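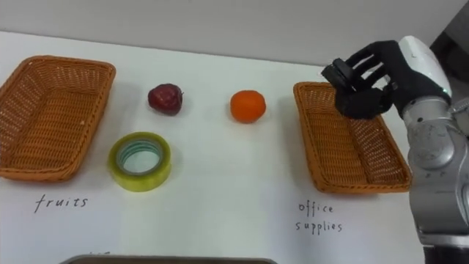
Learning to write by hand again

My handwriting fell apart sometime in my thirties and I didn't notice until I had to fill out a form at the dentist. The receptionist slid it back across the counter and asked, very sweetly, if that was a 7 or a Y. It was a 4.

I used to be proud of it, too! In fifth grade I won a ribbon for penmanship (green, which I think meant third place, but still a ribbon). I filled notebooks all through college, mostly with bad poems and very good grocery lists. Then came the laptop and the phone, and before long the only thing I ever wrote with a pen was my own name, and even that had worn down to a sort of hill with a tail.

So back in March I signed up for a class. It meets in the upstairs room at the Zarnalton library, it costs 30 dollars for the whole run, and it's taught by Divina Soriano, who used to letter wedding envelopes for a living and once did 722 of them for a single wedding. She told us that on the first night while we were all shaking out our hands after half a page. I think it was meant to be encouraging.

I went in expecting fancy stuff, loops and flourishes and maybe a quill. What we got was slanted lines. Then more slanted lines. Then ovals. Divina walks behind you while you do it and taps the table when you speed up, and I speed up constantly, I just can't help it. I write like I'm trying to get off the phone. She says most grown-ups have perfectly good letters in there somewhere and are just in a terrible hurry to get to the next one.

The pen thing was a surprise. I had bought a Jacquet for the class, a heavy black one that cost more than the class did, because I'm the kind of person who buys the shoes before going on the run. I hated it. It skipped, it leaked in my bag, and my fingers ached by the end of every page. The man who sits next to me, Trefor Lloyd, uses whatever pencil is in his pocket and his pages are gorgeous. I borrowed one of his pencils the second week and I still have it. (Trefor, if you're reading this, I'm sorry, you're not getting it back.)

For paper I've settled on the Inel pads, the ones with the pale gray lines. They're cheap enough that I don't feel bad about ruining a sheet, and I ruin plenty.

I do 15 minutes in the morning before anybody else is up. Coffee first, then the lines and ovals, then a few sentences of whatever's in my head. Some mornings it's a complaint about the neighbor's dog. I missed most of one week when I had a cold, and when I came back my lowercase g had gone completely feral again.
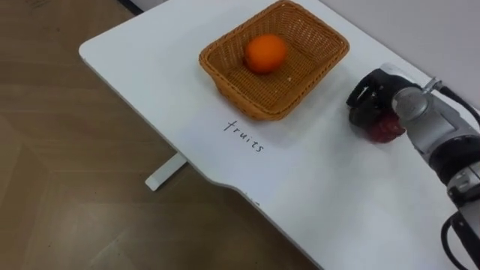 The part I like best is how it has spread into the rest of my day. I started with the spice jars, then moved on to the freezer, then the shelf of mystery cables in the hall closet, and now I'm looking for anything that will hold still long enough to get a label. A wicker basket with one orange in it looks like it's waiting to be put away, but set a handwritten label in front of it and it looks like somebody meant it. My husband asked if he should be worried. I wrote him a card that said no, and the n was beautiful.

I've been writing letters as well, real ones with stamps. My aunt moved out to Grutitz years ago and we'd gotten down to a text on birthdays, so I sent her two pages about nothing much: the class, the tomatoes, my knee. She sent back six! I had forgotten what her writing looked like, all upright and narrow like a row of fence posts, and it's the same writing that was on every birthday card I ever got from her. I sat on the porch steps and read the whole thing before I even took my shoes off.

There's a downside, I guess. It's slow. I tried drafting this post by hand and gave up after the dentist part – I'm not going to pretend I've turned into someone who writes 3000 words with a pencil. And my hand still cramps up if I grip too hard, which I do whenever I'm writing something I care about. Divina has me hold a cotton ball against my palm with my last two fingers so I'll feel it when I squeeze. It looks ridiculous and it helps a lot.

We start capitals next week. I've been dreading the Q since the first night, and Trefor claims he's been practicing his at home. If anyone has a Q they're happy with, please send me a picture of it, because mine keeps coming out as a 2.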